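Plates and the dish rack
Gallery, May
Pictures: 2

The subject is everyday crockery: coloured plates and the wooden rack they stand in. Eimear Hennessy chose the plates and Benito Villanueva put the page together. Larger versions are kept in the Markia folder under number 1162.

The rack is a plain one in dark reddish-brown wood, with rails along the bottom and upright pegs to hold each plate on its edge. We have used the same type at Irnau and it suits a side plate as well as a dinner plate.
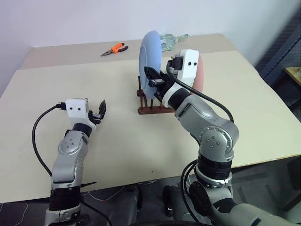

Light blue plate upright in the rack, salmon-pink plate further right. Pliers and a translucent green container at the back.

The pegs on this rack are thin, so a plate can be slid in from above without much care about the angle. Anyone setting up the table at home should leave a little space on either side of the rack, as it is easier to reach the end slots that way.

Eimear prefers plain colours for these sets. Patterned plates are listed on the Nijs page and are not repeated here.

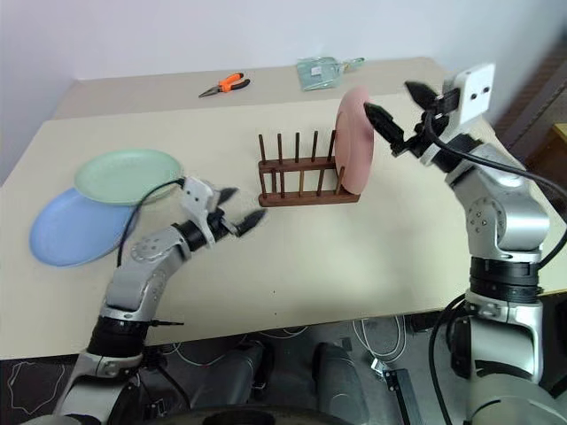 Pink plate at the right end of the rack. Mint green plate resting partly on the light blue one, on the left of the table.

Requests for prints go to Benito, quoting the folder number and the position of the picture on this page. Cups and bowls have their own gallery.

Back to all galleries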